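Perguntas frequentes: almofadas e rolos Siltar

As capas podem ir à máquina?
Sim, a 40 graus, do avesso e com o fecho corrido. Não usar lixívia.

E o enchimento?
Não se lava. Areje-o à sombra durante 2 horas.
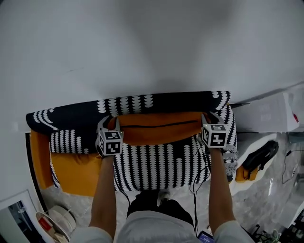

Almofada de rolo cor de laranja, no sofá.

Vendem capas avulso?
Sim. Indique a referência da etiqueta interior (por exemplo, 312) e a cor. As encomendas feitas em agosto seguem em setembro.

Posso trocar uma capa já lavada?
Não, salvo defeito de costura. Nesse caso escreva a Achilleas Petridis, na loja Stefanou, e junte o talão.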